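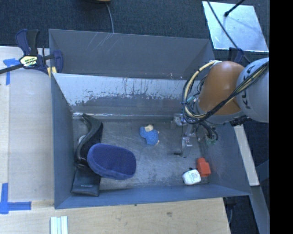
*Robot arm with a gripper over a metal bin holding a small assortment of objects*

**Bin picking software** is the set of programs that lets a robot arm find, grasp and remove objects from a bin in which they lie in no fixed order. It takes in sensor data, decides which object to pick and how, works out a path for the arm, and checks the result of each attempt. The term is normally used for the software alone, and the arm, gripper, cameras and bin are treated as separate parts of the work cell.

## Background

Early industrial bin picking dealt with one kind of part at a time. The shape of the part was known in advance, usually from a design drawing, and the software searched the sensor data for that shape. This method is still common in metalworking and in the loading of machine tools.

Picking mixed goods is a harder problem. A bin may hold soft toys, pouches, small containers and fabric items together, and the software may have no model of any of them. From the 2010s onwards, learned methods became the usual approach to such bins. These predict grasps directly from images or depth data, without first working out what each object is.

## Structure

Most systems are divided into modules that pass messages to one another. The names vary, but the division below is typical.

### Perception

The perception module takes colour images, depth images or both, and separates the objects from the bin and from one another. The usual steps are:

1. cropping the data to the inside of the bin, using the stored position of its walls
2. filling or masking missing depth readings
3. splitting what remains into segments, each thought to be a single object
4. passing the segments, with a confidence value for each, to the grasp planner

Glossy black surfaces and bare metal are common sources of error. A depth camera that projects a light pattern may get little light back from a dark, shiny object, and a worn metal wall can reflect the pattern to the wrong place. Where paint has rubbed off a sloping wall, a depth map may show holes or false bumps. Some systems handle this by replacing all readings near the wall with a plane fitted when the bin was set up.

### Grasp planning

The grasp planner proposes positions and directions for the gripper and gives each one a score. For a gripper with fingers, a proposal normally includes the opening width and the angle of approach. For a suction cup, it includes the contact point and the surface direction there.

Planners fall into two broad groups. Analytic planners calculate whether the contact forces would hold the object. Learned planners are trained on past attempts, simulated attempts or labelled images. Many systems combine the two, using a learned model to produce candidates and a simple geometric test to reject those in which a finger would strike a wall.

Objects in the corners of a bin tend to score poorly, as there is little room for a finger on the side facing the wall. A planner may propose a push or drag to bring such an object to open floor before a grasp is tried.

### Motion planning

The motion planner finds a path from the arm's current position to the grasp and on to the place where the object will be released. The bin is held in the planner as five flat surfaces, or as a mesh if its sides flare outwards. Clamps on the rim and anything mounted nearby must be added as obstacles.

Cables and hoses that run along the outside of the arm are difficult to model, as they change shape when the joints turn. The usual solution is to surround them with a padded volume fixed to the nearest link and to limit the rotation of the wrist. This makes the planning problem simpler but rules out some grasps that the arm could in fact reach.

### Execution and recovery

During the pick, a supervising program compares finger width, suction pressure or joint force with the expected values. If the fingers close fully, the attempt is recorded as a miss. Most supervisors retry with the next candidate on the list, and take a new image if the contents may have moved.

## Calibration

The position of the camera relative to the arm has to be known before any grasp can be carried out. It is found by moving a printed target to a series of poses and solving for the transform that best fits them all. The bin's position is measured separately, often by touching its corners with a probe. The bin may be clamped to the table, and tape may be used to mark its place so that it can be put back after cleaning.

## Software packages

Gilex is a modular framework in which each stage runs as a separate process. Its standard configuration uses 34 calibration poses and keeps a log of every message, so that a failed pick can be replayed without the arm.

Prumo is a motion planning library. It stores 2,000 precomputed paths between the bin and the release point and adjusts the closest match for each new pick. A full search is started only if the adjusted path fails a collision check.

Panyasiri is a learned grasp planner for two-fingered and suction grippers. It returns up to 40 ranked candidates for each image. Ruseo, a testing tool often used with it, runs a planner against a library of 131 household objects and reports results by object, by region of the bin and by type of failure.

## Evaluation

The most widely quoted measures are success rate, given as the share of attempts that end with an object lifted clear of the bin, and picks per hour. Clearance rate, the share of objects removed before the system gives up, is also reported. Results from different laboratories are hard to compare, as bin depth, lighting and the choice of objects all have a strong effect.

## See also

- Hand–eye calibration
- Image segmentation
- Motion planning
- Robot end effector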